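Online Reader > Part Two: Teaching by Showing > Chapter 5

Last updated in June

Chapter 5
Gathering Demonstrations Away from the Bench

If you have worked through the first four chapters in order (and I know that some of you haven't, and that is quite all right), you will have met the learning system mostly as a thing that receives examples. We gave it examples of opening a drawer, and later of stacking cups, and we talked a good deal about what happened inside it afterward. What we put off, chapter after chapter, was the question of where those examples came from and who spent an afternoon making them. I would like to spend this chapter on exactly that, because it is the part of the work I love best and the part that most textbooks hurry past on their way to the equations.

My own introduction to it came when I was a junior engineer at Beltau, a small company with drafty windows and a very good coffee pot. My supervisor, Gwendolyn Whitfield, handed me a pair of hand-held grippers on my second morning and asked me to fold dish towels on a bench until lunch. I folded dish towels. I folded them beautifully, if I may say so, always the same towel, always squared up to the same corner of the same gray bench. The model we trained on my morning's work could fold that towel on that bench, and when Gwendolyn slid the towel a hand's width to the left it closed its fingers on nothing at all. She didn't scold me. She wrote the word "bench" on a sticky note and put it on my monitor, where it stayed for the rest of the year.

What she meant, and what I was slow to take in, is that a learning system has no way of telling which parts of your examples matter. You know that the bench is beside the point. The model has seen only benches, and so for all it can tell the gray surface is part of the job of folding. If you want it to fold clothes where people keep clothes, you will have to go there and fold some.

5.1 Picking up the grippers

The tool we will use all through Part Two is the hand-held gripper with a camera attached. You hold one in each hand, the camera looks out over the fingers, and you do the task yourself with the fingers doing the touching. It is slower than using your own hands and, for the first hour or so, a great deal more annoying. Students often ask me why we don't simply film people's bare hands, and there are projects that do that very well. The attraction of the hand-held gripper is that the machine which later copies you can have fingers of the same shape, with the camera in the same spot, so what it sees on the job looks a lot like what it saw in its lessons.

Clothing is a wonderful subject for a beginner, and a humbling one. A cup has a shape, and it keeps that shape when you look away. A sweater has whatever shape it landed in. Toss it onto a bed and one sleeve might stretch out straight while the rest doubles under itself, and the next toss will give you something else entirely. Before you can fold it you have to find an edge worth taking hold of, and finding that edge is a skill in its own right, one your examples should show over and over.

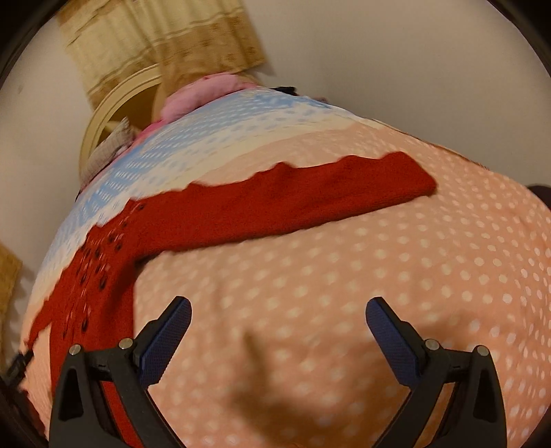

Most people, when they first sit down to plan a session, write down the finish. "Fold the garment," they write, and they underline it. I'd like you to get into the habit of writing down the start as well. How will the garment be lying before each attempt? Who will put it there? Will it be dropped, or laid out by hand? If the same helpful person lays it out each time, you will get that person's idea of a mess, and people's messes are surprisingly tidy. Babita Sandhu, who taught this course before me and whose notes I have borrowed from shamelessly, had her students shut their eyes, turn around once, and drop the cloth. It looked very silly. Their starting positions were the most varied of any class we ever had.

You should also give some thought to the approach, by which I mean the stretch of time between picking up your grippers and first touching the cloth. Beginners rush it. They think of it as dead time, and some of them even trim it out of the recording afterward to save space. Please don't! The approach is where the system learns to choose. A person with the fingers open and the cloth still untouched is deciding something, and the path the hands take from there is the only record we have of that decision.

5.2 A plan for sixteen garments

Let me describe one collection in some detail, partly so that you can see how the pieces fit and partly so that you can see where we went wrong. We called it Sidwood, after the street where two of us were living. The goal was modest: flatten and fold soft clothing on ordinary beds. We had 16 garments, most of them bought secondhand, and we planned to record 300 attempts in the first round.

Booker Ambrose drew up the schedule. His brother Reginald did most of the folding, having the steadier wrists, and Bernadette Kincaid watched the recordings as they came in and kept the log. I mention the log because it turned out to be worth more than the schedule. For each attempt Bernadette wrote one line: the garment, how it started, how it ended, and anything odd. She wrote in plain words, things like "cuff got away, took it again" or "second fold crooked, left it." When the model began to behave strangely in the second month, we went to her lines first, and we nearly always found our answer there before we had to open a single recording.

The bedspreads gave us more trouble than the clothes. A plain sheet makes the edge of a garment easy to see, and a model trained on plain sheets comes to depend on that. Real beds have dots and stripes and borders, and wrinkles that look for all the world like the edge of a sleeve. Reginald wanted to begin on plain sheets and work up to the busy ones. Booker wanted to start with the busy ones and get it over with. We did it Reginald's way, and I have come around to thinking that Booker was right.
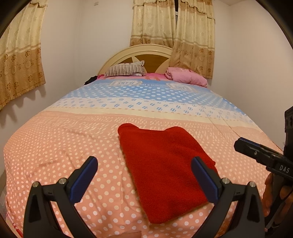 Figure 5.2. Red cloth on a patterned bedspread, with a second gripper coming in from the right.

Two-handed work brings its own puzzles, and we will take them up properly in Chapter 6, but one of them belongs in your planning from the very first day. Each gripper carries its own view of the work, and the two views have to be matched in time. If the left-hand recording runs even slightly ahead of the right, the model will learn that one hand should pull before the other has taken hold. You won't notice this by watching either recording alone. We lost 124 attempts to it on Sidwood, nearly all of them from one long and otherwise cheerful stretch of work, and the fix was so simple that I still wince. Before each attempt, tap the two sets of fingers together where both cameras can see them, and line up the recordings on the tap.

5.3 What to keep

You will be tempted to throw away your clumsy attempts, and you will feel rather virtuous while doing it. Hold off until you've read this section.

There are clumsy attempts and there are broken ones. A broken attempt is one in which the record itself can't be trusted: the clocks drifted, a finger of your own strayed over the lens, the gripper's opening wasn't logged. Set those aside, and say so in your log. A clumsy attempt is one in which the record is perfectly good and the folding is not. Perhaps you pinched two layers when you wanted one, noticed it, let go, and went back for the right one. That little recovery is a precious thing. A system trained only on flawless folding has never seen a mistake, and so the first time it makes one it has no idea what to do next, poor thing, and will often carry on folding the air.

By the end of the second round we had kept 475 attempts, counting the clumsy ones. Gwendolyn, who had by then moved to Gramville and was advising us by telephone, asked to see the clumsy ones before any of the others. She went through them one evening with her dinner beside her and called back at nine to say that she'd like a good many more of those, please, and could Reginald try being a little tired.

There is a limit, of course. If you fumble on purpose you will fumble theatrically, and the model will learn your theater. Work at a natural pace, take a break when your wrists complain, and let the mistakes arrive by themselves. They will.

5.4 Before you begin the exercises

You'll need a pair of grippers for each team, a bed or a sofa that someone is willing to lend you, and one soft garment with sleeves. The older Aigner units in our teaching cabinet have a stiff left trigger, so try both hands before you sign them out. Read the log format in Appendix B, and copy it onto paper if you can bear to, as I find students write longer and more useful notes with a pencil than they do on a phone.

Record your first ten attempts without changing anything about how you would naturally do the job. Don't look up a better way to fold a sweater. Then trade recordings with another team and, using only their log, try to guess which attempts were recoveries. Where you guess wrong, talk it over with whoever wrote the line, and rewrite it together before you move on to Exercise 5.1.

16 comments | 124 shares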